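Chapter 4
When the Line Learns to Lift

By the end of this chapter you should be able to:
describe how a job changes when part of it is handed to a robot
tell the difference between a task and a role
talk about who gains time, and who has to learn something new

Ask Hauwa Fashola what she remembers of her first year at Vadora and she'll say her shoulders. She worked in parts handling, moving moulded plastic frames from rack to table, and each one had to be turned, checked and set down again. The frames are awkward more than heavy. They catch on things, and any hose fixed to them swings about while you walk.

Vadora now has robots doing a good share of that lifting, and this is where the subject gets exciting! A frame full of holes and ribs has very few good places to grab. Working out where to hold it, and at what angle, took the team 39 trial grips, and the people with the best ideas were the ones who had carried the things by hand.

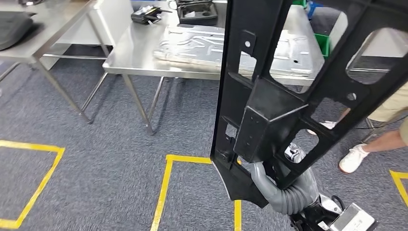 Figure 4.1 A black plastic automotive frame held low down by a robot's gripper, with a grey corrugated hose attached. Yellow floor tape marks out zones on the carpet.

Look at the floor as well as the frame. Tape is cheap, but it can start some of the best conversations in a workplace. Who may step into this zone? Does a table belong inside the line or outside it? At Vadora, Olumide Dauda ran those talks over a few weeks in October, and the layout was redrawn more than once before everybody was happy with it.

Hauwa's role is still called parts handling, though her day looks quite different. She plans the order of the work, sorts out odd grips and trains new starters - 46 of them so far. She likes most of it. She misses the chat at the racks, and we'll come back to that in Section 4.3, where we look at what happens to a crew when people work further apart.

Before you read on
Think of a job you know well, paid or unpaid. Write down every task in it that involves picking something up. Which ones would you gladly give away, and which would you want to keep? Hold on to your list - you'll need it for the activity at the end of Section 4.1.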